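Gripper closes late and pinched my thumb, anyone else?
Posted by marisa_parisi, February 15, 2021

Hello all, and sorry in advance for the length, I do go on! We run the hand-held grippers on the Lilance snack sorting work, and one of ours has picked up a nasty habit. You squeeze the trigger, nothing happens, you let go, and then the fingers snap shut on their own. It got me across the thumb while I was straightening a packet (no blood, just a bruise and some hurt pride). It has done it 6 times now, always on the right finger first. I've swapped the cable and had a good look at the pivot pins, and I'm stumped.
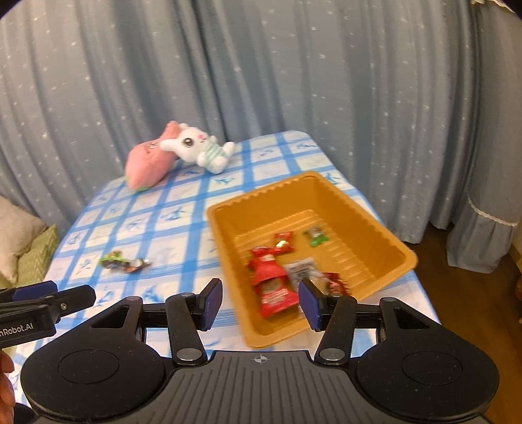

Wrapped snacks in the orange-brown tray, with the two plush toys behind.

cordier_bench wrote:
Oh, your poor thumb! I'd bet on the trigger spring. Ours at Cordier got sticky in November and behaved just like that, and a new spring put it right for the price of a sandwich. I wouldn't lose sleep over it, just keep your fingers back and carry on until the part comes.

In-ho Seok wrote:
I have to disagree with my friend above, and I say so with affection. A gripper that moves after you've let go should be unplugged and tagged, full stop. A sticky spring gives you a slow release. A delayed close sounds more like old commands piling up and then all arriving together. Marisa, do you have the log from the last pinch?

marisa_parisi wrote:
I do, and bless you for asking! There's a gap in it, and then 79 commands land at once. I've taken that unit off the table and told the others to leave it alone. We still have a lot of packets to get through, so I'm being extra fussy about hands staying clear. 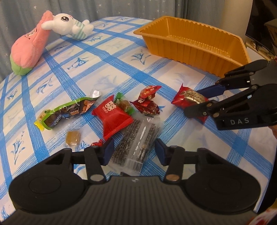
jurkcombe_jo wrote:
Should she clear the queue before plugging it back in?
Clear it with the power off, then test the trigger with nothing between the fingers.

cordier_bench wrote:
Well, 79 at once is not a spring, I'll give you that. I'd still change it while you have the housing open, mind you.

In-ho Seok wrote:
Fair enough, change it too. Just please don't use it on the job until it's run 2 full sessions on the bench without a late close.

marisa_parisi wrote:
Will do, both of you. Spring is ordered from Clistetti and I'll post the next log when I have it.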